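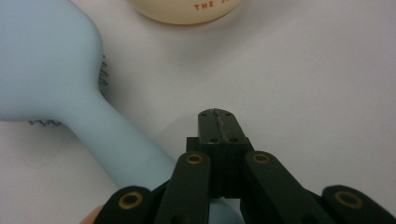

Pleltstead is getting a brow bar at last

Jul 7, 2023

If you've ever tried to get your brows tinted in Pleltstead on your lunch hour, you'll know the problem. You ring round, you're offered a slot three weeks away, and you end up doing them yourself in the bathroom mirror and going back to work looking surprised. I've done it twice. So I was very happy to hear that Gralel, the little salon on Goodwin Street, is turning its back room into a proper walk-in brow bar (no booking, just turn up and put your name on the board!).

It opens on Saturday mornings to begin with, then goes to full hours in October once the second treatment chair is plumbed in and the new staff have finished their training. Annelore Wegener, who owns the place, told me she'd been turning brow customers away ever since she dropped nails from the menu last year. "I kept a tally in the back of the diary," she said. "951 people in a year. I thought, well, that's silly."

I went along for a trial tint and shape last week and was in and out in 30 minutes, including a nice long chat about whether laminated brows are on their way out. Nurhan Işık did mine. She trained in threading first and only came to tinting later, and I think it shows, because she's very careful about the shape before any colour goes near you. She draws it on, hands you the mirror and waits. I asked for a bit less arch on the left and she rubbed it out and started again without a sigh.

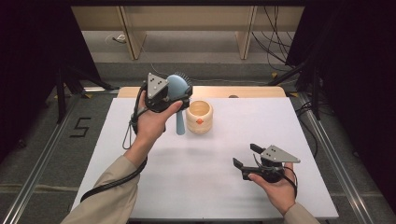

Now, the patch test. Walk-in doesn't mean you can skip it, so please don't be the person arguing at the desk. You need a dab of tint behind the ear at least 48 hours before your first appointment, and you can pop in for that any time the salon is open. It's free and takes a minute. After that you're on their list, and you only need another one if you've been away for a long while or they change the tint. If you've reacted to hair dye before, tell them – they'd much prefer to do you a wax and shape with no colour at all.

Prices are on the door. A shape on its own is £7 for the opening month, which is cheaper than the coffee and cake I had afterwards, and tinting is extra. Threading and waxing cost the same, so choose whichever you mind least. I'm a threading person, though my eyes stream all the way through and I look as if I've had bad news.

The other new face is Patricio Goicoechea, who is moving over from the barber's two doors down and will be looking after the men's side of things. He says more blokes ask about their brows than you'd think, mostly in a whisper while they're paying. He'll do a simple tidy with scissors and tweezers, and he's promised me he won't make anybody look "done" unless they want to.

Parking is the usual headache. The Durkon car park behind the chemist is your best bet before ten, and after that I'd walk or get the bus. There's one step up at the front door but the side entrance is flat, and if you ring the bell someone will come and let you in that way.

I'm going back for my next tint in a few weeks, when the first colour has faded a bit. I went for mid-brown this time and I'm tempted to go a shade darker – my sister says absolutely not, so I probably will.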